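Two-arm towel folding bench: progress report to the Warwood small projects fund
9/7/26
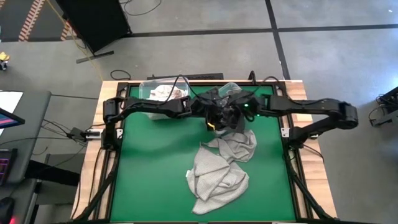
Vasylyna Savchuk asked after the January report whether we would be better off with one good arm and a fixed clamp on the table. We tried it for two evenings. A clamp holds one corner well enough, but the cloth then has to be worked from that side every time, and larger towels ended up in a heap. We have stayed with two arms.

Work done since January

The table is finished. The black metal frame carries both arms, one at each side, and the green mat is laid inside it. The first mat was a pale grey and the software kept losing the edges of the light towels against it. Green has been much better.

Both arms have been taken down and rebuilt once. The left shoulder had play in it, traced to a worn bush, and Lins supplied the replacement. We also rerouted the cables so they loop up over the arms and drop behind the table — before that they caught on the cloth.

Folding is still the slow part. Picking a cloth up and holding it between the grippers is now fairly dependable. Finding two corners of a crumpled towel is not. In the last set of 30 trials the arms reached a flat half fold 9 times. Most of the failures came at the second grasp, where a gripper took two layers instead of one. Thin cloths are worse than thick ones.

Money

Spending to date is £1525, mostly on motors and the frame. The Rosard power supply came in under the estimate and the difference went on spare gripper pads, which wear quickly. We are not asking for any more in this period.

Problems

The workshop at Vuvstead is cold first thing and the joints run stiff until they have been moving for about 15 minutes. We now do a warm-up routine before any trial is counted. The left wrist still drifts slightly over a long session and has to be zeroed again by hand.

Next

New gripper tips with a thinner lower edge are being printed. Once they are fitted we will repeat the same set of trials with the same towels, then move on to the second fold. The calibration notes are half written and will be sent with the next report.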